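27th June

Handling rules for the two-gripper folding work, second go. The first version was a page and a half and people were reading the top four lines and guessing the rest. I've been through it again with the Doterix checklist open next to me and cut what we never follow, and added two things we do follow but never wrote down.

Scope first. This covers hand-held demonstrations on soft goods, one person or two, on the bed or on the long table. It doesn't cover the arm cell. That has its own sheet, and the Muvar people want to keep it separate until August at least. Fine by me.

Where we stand on session length: 20 minutes, then put the tools down. I know 38 has been done. The folds at the end of that one were poor and whoever reviews them has to sit through all of it. 20 is the limit from now on and it goes in the log if you break it.

Approach and grip, agreed wording:

- Open fully before you come near the cloth. Don't open and approach together.
- Pads meet the cloth, frame stays off it as far as you can manage.
- Close until it holds, then stop. Squeezing harder doesn't improve anything and it marks knitwear.
- With two operators, one leads and says so out loud before starting. The other one waits for the lead to say "have it".
- Never pull against the other gripper. If it's tight, whoever isn't leading gives way.
- Hands on handles, out from between the fingers, including when you are only straightening a sleeve.

The last one is the one we slip on. It's tempting to reach in and tidy the cloth by hand. If it needs tidying, stop the take, put the tool down, tidy, start a new take. Mark the old one as a fail and keep it – Schwerdtfeger format has a field for failed takes and we should be using it.

Dark trousers-weight stuff with the patterned waistband, on the red blanket:
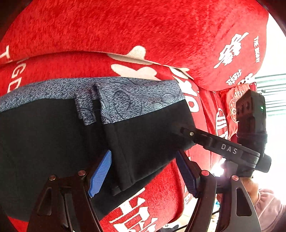
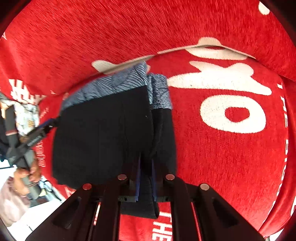
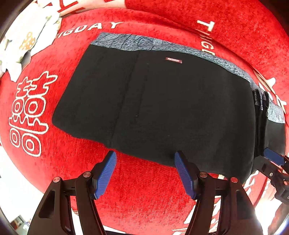

Background and surface

Old rule said "plain surface, no print". We dropped that. Real beds have lettering and pattern on them, and the Flallelness review asked for more of it. New rule: any surface is allowed, but write down which one, and don't change it halfway through a set. Contrast matters more than print. Dark cloth on red is easy enough to follow. Dark cloth on the charcoal throw is not, and I'd like that throw retired for anything navy or black.

Daylight. Blinds should be set once at the start and left alone. I had one set where the light went up and down through the whole thing and it made comparing takes a nuisance. If the sun comes round and you have to move the blind, that's a new set number.

Loose bits of card, paper, packaging: move them off the surface before the first take. If you notice one halfway through, leave it till the end of the take and then note it. Don't lean across with a gripper in your hand to get it.

Naming and logging

Set number, garment, surface, one or two operators, lead left or right. That's all. The old form had 85 fields if you unfolded every menu and I've never seen one filled in. Six takes per garment per surface, then swap. If a take is a fail it still counts towards the six. I went back and forth on this, but if fails don't count people stop marking them.

Pads: look at the ridges at the start of each session. Fluff builds up in them with plush. Soft brush, no solvent. Swap the pair together, never one pad at a time – we had one new and one worn for a week and the grip wandered to one side.

Still open:

- whether the lead should change over within a set or only between sets
- a written stop word. "Stop" works, but it gets said in normal talk too
- wrist rests for the long table

Will print this on one side of paper and tape it inside the cupboard door.

Comments (3)

pink_mug
Agree on counting fails. Could we have a reason code though? "Dropped" and "operator reached in" are very different things when I'm sorting them later.

bench2
20 minutes is tight if you include setting up the second handle. Does the clock start at the first take or when you pick it up?

pink_mug
First take, I'd assumed. Needs writing in.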